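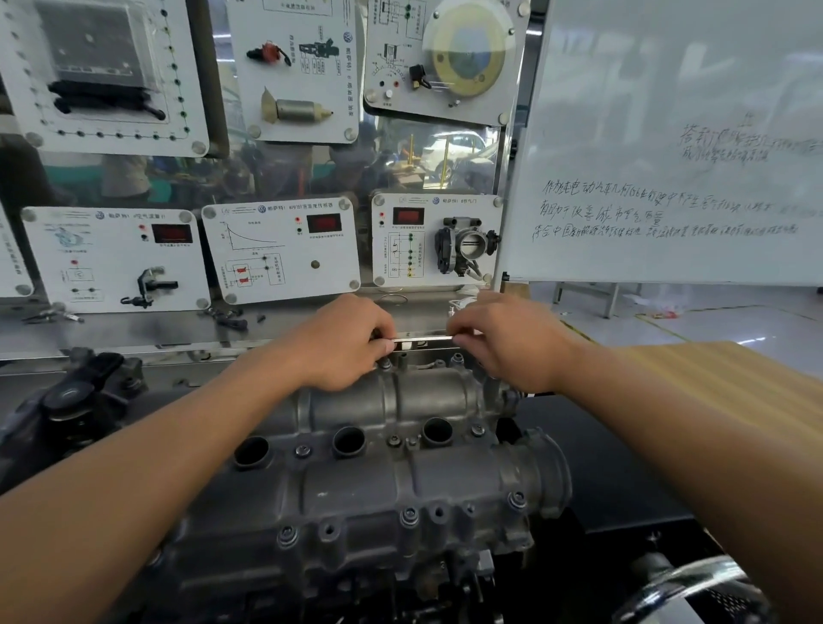 The Wondside site asked at the last review whether the second grant period would cover teaching hours as well as equipment, and whether the Bragança intake would be counted separately. Both points are answered under Enrollment and Spending.

Vocational Training Grant, Engine Maintenance Strand
Progress report, second period

Enrollment
Total registered learners across both sites: 522. Bragança is reported separately from this period on and accounts for 35 of that total, all in the evening group. The Bragança group started in January, one month behind plan, after the lease on the classroom was signed late.

Delivery
Teaching hours delivered: 2893. Of these, 1578 were workshop hours and the remainder classroom hours. The grant agreement sets a minimum workshop share of one half, and this was met. Four units of the syllabus are complete. The unit on cooling systems has been moved to the next period so that it follows the revised unit on lubrication.

Spending
Teaching hours are charged to the grant at both sites. Equipment spending is below budget. The order placed with Dostex for torque wrenches and measuring tools was delivered in part, and the invoice for the outstanding items has not been received. No transfer between budget lines is requested.

Records
Attendance data moved to the Mutia system during the period. Entries for the first two weeks were typed in from paper sheets and checked against the sign-in lists. Three duplicate records were removed.

Open items
Balance of the Dostex order.
Assessor for the Bragança evening group, not yet appointed.
Revised schedule for the cooling unit, to be submitted with the next claim.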